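**Teleop demos for a sorting task: how slow should I go, and do I need to mix up the order?**

Posted in *Teaching by demonstration* by catinca_marinescu, Tue 15 November

Hi everyone! I've been reading this board since April and finally have something of my own to ask, so please be patient with me if it has come up before. I'm teaching a small arm to sort cubes by color. They start out together in a metal tray, and I drive the arm with a Vunley hand controller, picking up one cube at a time and dropping it on the plate with the matching rim. I have 200 demonstrations recorded so far, all by me, mostly in the evenings after dinner.

The trained policy is fine at picking up. Where it falls apart is the choice of plate. It lifts a blue cube, swings out over the plates, sort of dithers, and then as often as not sets it down on the red side. I always do the reds first and then the blues (habit, I suppose, I fold laundry the same way). I also go pretty fast, because my wrist gets sore if I hold the controller up for long.
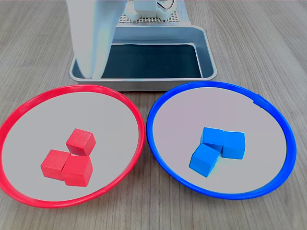

My question is really about which of these habits to fix first. I can slow down, or I can mix up the colors, but re-recording everything both ways would eat up most of my winter. I keep the plates right up close to each other in front of the tray, which saves travel time, and I wonder now if that is a third problem, given how little table there is between the two rims. I also tend to let each color pile up in a tight little group instead of spreading the cubes out. Does any of that matter? Thank you so much in advance!

---

**Answer from Govindasamy** (accepted)

Welcome, Catinca, and what a nice clear question. Fix the order first. If red always comes before blue, the policy can get through your recordings by looking at what is already on the plates and never learn to look at the cube in the gripper. Then you put it in front of a tray where things happen in a different order and it has nothing to go on. I made the very same mistake with bolts and washers, and I had 1627 episodes before I noticed, so you are getting off lightly!

What I'd do is keep your old recordings, add a fresh batch where you pick in whatever order you like, and swap the plates left for right in half of them. Start some episodes with cubes already sorted, too, and some with only one color in the tray. Train on the new batch alone first and see how it does before you blend the old ones back in.

On speed, steady matters more to me than slow. Try not to hover while you make up your mind, because the hovering gets learned right along with everything else. Decide which cube you're going for before you press record. The dithering you describe sounds a lot like a person thinking.

The tight groups wouldn't worry me for now. I would slide the plates a hand's width apart, though, so a slightly crooked swing still ends up over the right one. And rest your elbow on a folded towel. It did wonders for my wrist.

---

**Answer from Brurnavik**

agree about the order. also check your camera isn't auto adjusting the white balance, had that once and my colors drifted all evening

---

**Answer from Zekero**

I never got on with hand controllers for this and went back to moving the arm by hand. You feel the tray edge through it. Downside is your own arm ends up in the camera view, so I record the motion first and play it back with my hands out of the way to get the video. Takes 2 passes per demo. Might be too much trouble if you're already set up the other way.

---

**Comment from catinca_marinescu**

Thank you all! Govindasamy, I did 9 mixed ones last night with the towel under my elbow and the wrist is so much happier. I haven't trained on them yet, I'd like to get a proper batch together first. Brurnavik, where would I find that setting? The menu on mine is a bit of a maze.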